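# Planning and Budgeting for a Household Laundry Robot

Issued by the Gadum Home Equipment Advisory Service. Revised Friday, April 11, 2025.

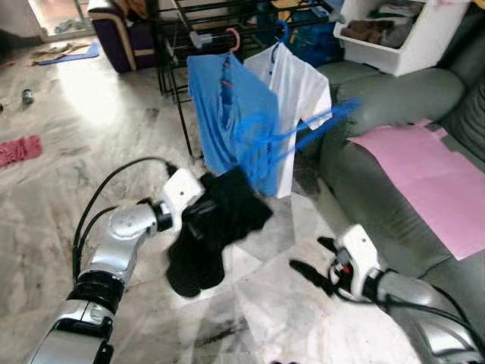
**Should a household buy a laundry robot outright or lease one?**

Leasing is the better choice for a first machine, provided the agreement covers repairs and can be ended after one year. Purchase is advisable once the household has used a comparable machine through at least one winter, when heavier clothing is in use.

The tips below apply to two-armed machines intended for hanging, folding and sorting clothes. They were prepared for residents of the Trirnmont district and may be used elsewhere with local prices.

## Before requesting a quotation

- Write down the laundry tasks the household wishes to hand over. Hanging shirts, folding sheets and clearing a drying rack are priced as separate task packages by most suppliers.
- Measure the narrowest doorway and the clear floor between furniture. Send both measurements to the supplier in writing.
- Note the type of flooring in each room. Polished stone reflects light, and a supplier should be asked whether its machine has been tested on such a surface at midday.
- Check that a grounded outlet is available within reach of the charging station. Extension cords are not acceptable.

## Setting the budget

The purchase price is seldom the full cost. In the sample budget used by this service, a yearly service plan is entered at $601, replacement finger pads at $62 and delivery at $100. A one-year lease on a basic machine is entered at $2081, with the service plan included. Delivery and pads are charged separately under both arrangements.

Households should also set aside money for hangers. Mixed hangers of different thickness slow most machines, and a matching set is a modest expense — far smaller than an additional task package.

## Comparing suppliers

Request a demonstration in the home, using the household's own clothes. Include one dark garment, one T-shirt and one large sheet. Dark fabric that has been bunched together is a demanding test, as the folds and edges are difficult for a camera to separate.

Gekach and Ghorbani both offer home demonstrations in the district. Gekach applies the fee to a later order. Ghorbani makes no charge but requires ten days' notice. Quotations from either firm should state:

1. the task packages included;
2. the response time for repairs;
3. the price of spare grippers and cables;
4. the terms for returning the machine.

## Preparing the room

Keep the drying rack in one fixed position and mark its feet on the floor with removable tape. Pick up shoes, cans and small cloths before each session. Mats should lie flat or be taken up. Reserve one seat or table for folded items, and one open box for items to be put away.

Drapes may be partly closed where sunlight falls directly on the floor. Children and pets should remain in another room while the arms are moving.

## Timing the order

Orders placed in December are subject to longer delivery times and should be avoided where possible. Lease renewals must be requested in writing 30 days before the end of the term. Copies of the room measurement form are available at the Gadum front desk.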